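Clip pliers for bumper push pins, worth it?

Drilcombe Owners Forum > Workshop > Body and trim

tinny_wagon
Pulling the front bumper off the Drilcombe wagon to replace the left headlight bracket. I've done the undertray before and broke nearly every push pin getting it off with a flat screwdriver. Are the proper clip pliers worth buying or do I just order a bag of pins and accept the losses? The Ralex ones are 30 bucks at my local.

Boiko_Bob
Buy the pliers. Pop the centre of the pin up first, then get the jaws under the outer collar and squeeze. If you pull on the collar before the centre is up you'll snap it, no matter what tool you use.

m_moya
Disagree. I've got the Ralex pair and the jaws are too thick to get under the small pins along the grille. They're fine on the big ones in the wheel arch liner. A thin trim fork does both and costs less. Put the money into new pins, the old ones go brittle anyway.

tinny_wagon
Cheers. How many pins are there along the top? And do the guard liners have to come right out?

Boiko_Bob
9 along the top on mine. Liners stay in, just undo the front edge and fold it back so you can reach the screw where the bumper meets the guard. That screw gets missed a lot and then people crack the tab.

ute_and_about
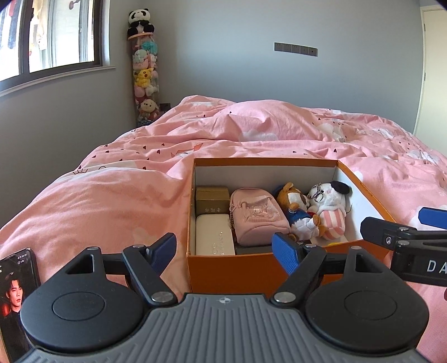
Blue tips, black arms, in front of the pink duvet.

m_moya
Back to the bumper. If yours has fog lights, unplug them before you walk the bumper forward. The loom is short on the right side. I stretched mine and had to replace the connector.

olmedo_b
Mine had 2,481 km on a new bumper when it started sagging at the left corner. Whoever fitted it had left the side slide bracket loose. Check both brackets while you're in there, they're plastic and the screw holes strip. I used the next size up screw and it's held since June.

Boiko_Bob
Wouldn't go up a screw size, it splits the plastic eventually. New bracket from Brositier is cheap enough.

olmedo_b
Cheap if you're near one. Freight to me was more than the part. Bigger screw is fine if you do it up by hand.

Boiko_Bob
Fair enough on the freight. Still wouldn't do it on mine.

tinny_wagon
Bumper's off. Went with the trim fork and lost two pins, both down low where the road grit gets in. Found the hidden screw at the guard thanks to Bob. Left slide bracket has a hairline crack so I've ordered one, and the headlight bracket went in without any dramas.

m_moya
Hose the grit out of the lower ones next time and let them dry before you lift the centres. They come up a lot easier.

tinny_wagon
Will do. Anyone know if the headlight needs re-aiming after the bracket swap?

Boiko_Bob
Yes. Park it on level ground facing a wall and check it against the right side before you put the bumper back on.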